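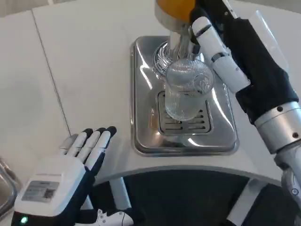

Right hand on the glass, spout above it, drink station at Stavthorpe.

Re: [pakar-users] Grip force drops to zero while the glass is held
October 2023

Dear list,

I write again about the fault in the right hand, because my first message had not enough detail. In the earlier thread it was written:

> Are you sure it is the hand? With us the glass slipped
> when the grate was wet, and the log showed nothing.
> Please send the force values before you open anything.

Thank you for this question. I have now compared the logs. In 114 runs of the pouring task, the grip force of the right hand fell to zero in 37 of them, always with the fingers already closed. The position values did not change. So the controller believes that the glass is held, and it continues to the next step, which is to reach for the tap. In one case the glass tipped over the border of the tray and broke on the floor. No person was hurt, but I was standing near, and I did not like it.

The error code is 1432. In the Pakar manual it is listed only as a "sensor notice", and it does not stop the arm. In my opinion it should.

Until I understand the cause, I have made these changes: the arm speed is limited to 20 percent, the stop button is on my side of the table, and the Girum script waits for a key press before the tap step.

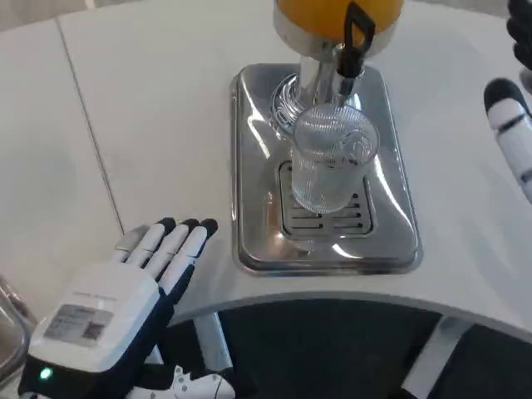
Öztürkmen answered me outside the list that the same code came on their unit after an update of the hand firmware, and that going back to the older version helped for a time, but the code returned when the wrist was turned far inward. They advise to check the cable inside the wrist cuff first.

I will open the cuff with the power off and report what I find. If somebody has the pin layout of this connector, please send it to the list. I would also like to know if code 1432 can be set to stop the arm without a change in the controller itself.

With kind regards from Stavthorpe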